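Keeping a Household Inventory: Notes After the Move to Covby

Readers of this blog will recall that I undertook last winter to prepare a full inventory of my household goods before moving to Covby. The work has now been completed, and I set out below the method I followed and the points on which I would proceed differently.

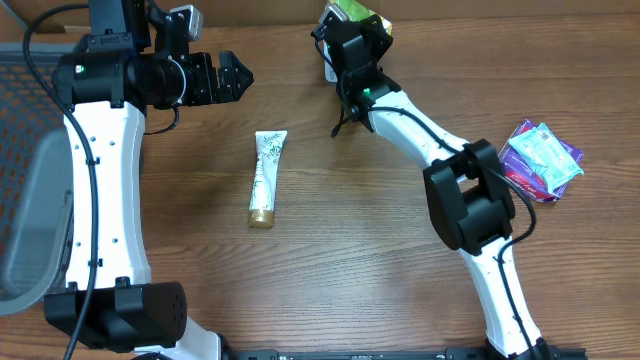
Dark grain running along a brown wooden tabletop.

The purpose of an inventory is a modest one. It records what a household owns, where each item is kept and what it would cost to replace. Insurers ask for such a record when a claim is made, and executors are grateful for it when an estate is settled. My late aunt left no list of any kind, and the family spent the greater part of a summer opening boxes in her house on Wainwright Road.

I began with the rooms least used. The spare bedroom and the landing cupboard were finished in two evenings, and this gave me a reasonable idea of the pace to be expected. The kitchen took far longer. I had resolved to enter every item on its own line, and I abandoned this rule on reaching the cutlery. Sets are now entered once, with a note of any missing pieces.

The finished inventory runs to 443 entries over 26 pages. Each entry gives a short description, the room, the year of purchase where known, and a replacement value. Where no receipt could be found I consulted current shop prices and marked the figure with a small "e" for estimate. Furniture proved the most difficult category. A table bought second-hand for £40 may cost a good deal more to replace with one of similar quality, and the two figures should be kept in separate columns. I did not do this at first and had to return to the earlier pages.

The question of paper or computer was considered at some length. I keep both. The working copy is a plain spreadsheet, and a printed copy is held by my sister, Imogen Hartley, who lives in another town and has agreed to store it with her own papers. A list kept only in the house is of little use after a fire.

Certain items deserve fuller treatment. For clocks, jewellery and anything with a maker's mark, I wrote down the mark exactly as it appears and measured the piece. Books were entered by the shelf, with separate lines for the few volumes of value. Clothing was entered by type - coats, shoes, suits - and I do not believe that more detail would repay the effort.

The inventory will be reviewed each July, when the insurance falls due for renewal. Items sold or given away will be struck through and left legible. The loft at Covby remains to be done, together with two crates in the garage which have not been opened since the move.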